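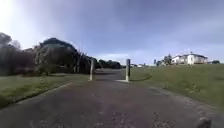
Rye crispbread, third attempt

The recipe I have been working from gives the oven temperature and very little else, so these notes cover what I changed and what came of it. The dough is simple: 563 g of wholemeal rye flour, water, salt, a spoonful of caraway and a little yeast. The difficulty is all in the rolling and the drying.

For the first attempt I used the Kettani flour, the coarse one in the paper sack. It takes up water slowly. A dough that feels right when mixed is stiff half an hour later and tears at the edges under the pin. The second attempt used Ledard fine rye, which rolled well but baked to something close to a cream cracker. Perfectly edible, wrong texture. This time I used equal weights of the two and let the dough stand, covered, for 50 minutes before touching it. The tearing stopped.

Rolling. I divide the dough into 17 pieces, which suits my two trays over several bakes. Each piece goes onto a well floured board, is rolled as thin as a normal pin will take it, then turned over and rolled again. Rye flour for dusting, not wheat. Wheat flour scorches before the rye colours and leaves a bitter film on the underside. I dock with a fork, in rows, right up to the rim. On the second attempt I left the rim alone because it looked neater, and several pieces blew up like pitta.
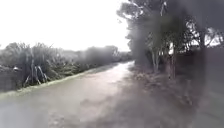
Thickness matters more than temperature. A sheet that is thick on one side bakes in two stages: the thin side is brown and brittle while the thick side is still leathery, and no amount of turning the tray puts that right. What I look for before baking is a matt, even surface with no damp shine on it. The gravelly path in the photo has the colour I mean, a flat grey-beige, and also the faint sheen I don't want. If the dough has that look it is too wet, and it will stick to the board and then to the tray. Dust it, wait a few minutes, roll again.

Baking is in two parts. A hot oven first, until the surface blisters and the high points brown. I use the Latberg steel tray on the middle shelf, heated beforehand. The Anport tray is thinner and warps when it gets hot, with a loud bang, and anything on it slides to one corner. It is now kept for the drying stage, where this does not matter.

For drying, the oven goes down to its lowest setting, all the pieces go back in on racks and the thin tray, and the door is held open a crack with a wooden spoon. I give it 30 minutes, switch off, and leave everything there until the oven is cold. Skipping the drying gives a crispbread that snaps well on the day and bends by the next morning.

Storage is a tin with a tight lid. The batch I made in December went into a plastic tub and was soft within the week, though that was the fine rye and I may be blaming the tub unfairly. Soft pieces can be dried again at the lowest setting and are nearly as good.

On caraway: I grind half and leave half whole. All whole and the seeds fall out when the sheet is rolled thin. All ground and the flavour is strong at first and flat afterwards. Fennel works too, in a smaller quantity.

Next time I will try the same blend with buttermilk in place of a third of the water, and the same standing time, so that only one thing changes.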